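HOSP 14: Beverage Station Setup and Replenishment
Unit 4 handout — Disposable goods at the point of service
Revised 4/20/21

Read before the lab session. Bring the printed par sheet from Unit 3.

4.1 Scope

This unit covers disposable goods kept on the guest side of a self-service beverage station: cups, lids, sleeves, stirrers, and napkins. Brewing equipment was covered in Unit 2 and is not repeated. Water stations are included here, although the Amaral textbook treats them under dining room service.

4.2 Terms

Par level: the quantity of an item that should be on hand at the start of a service period.
Face stock: the part of par that the guest can reach.
Back stock: the part of par held in closed packaging, in a cabinet or storeroom.
Sleeve: a factory-wrapped column of nested cups. The same word is used for the cardboard band around a hot cup. In this course the band is called a jacket.
Nesting pitch: the height added to a stack by each additional cup.

4.3 Calculating par

Start with expected guests for the period, multiply by cups per guest, then add the waste allowance. The course uses a waste allowance of 14 percent for unattended stations.

Worked case: the Rorngate conference floor, February counts. The busiest morning drew 448 guests at one cup each. With the allowance added, the requirement is 510.72, rounded up to 511 cups. Par is then rounded up to full sleeves. Never round down, and never open a sleeve only to make the count exact.

Face stock is set separately. It depends on the holder and on how often an attendant passes the station. At Rorngate the attendant passes every 20 minutes.

4.4 Holders

Tube dispensers release one cup at a time and keep dust off the stack. They must match the cup diameter closely. The Honix tube used in lab accepts rims up to 82 mm and jams on anything wider.

Open holders consist of a base and upright guides. They accept a wider range of cups and are faster to refill, but the rims are exposed and a tall stack can lean. Pleated paper cups compress slightly under their own weight, so check the stack for tilt after loading — a lean that starts low in the column gets worse as cups are added.

Place either type on a flat, level surface, back from the edge. Keep the holder clear of cord openings in the tabletop, where spills run through to the wiring below.
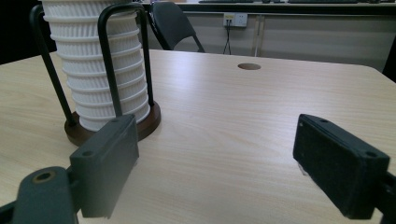 Should a half-used stack be topped up with new cups?
Only if the older cups can go back on top. Lift out the remaining cups, load the new sleeve first, and return the older cups above it so that they are used first.

4.5 Refill procedure

Wash hands and put on gloves.
Wipe the base and guides with sanitizer and let them air-dry.
Open the sleeve at the base end. Handle cups by the base end only.
Load the stack, check for tilt, and discard any cup with a crushed rim.
Record the refill on the Velarico log sheet, column C.

4.6 For the lab

Measure the nesting pitch of two cup types. Measure one cup, then a stack of 20, subtract, and divide by 19. Report in millimeters to one decimal place. Submit the result with the completed par sheet.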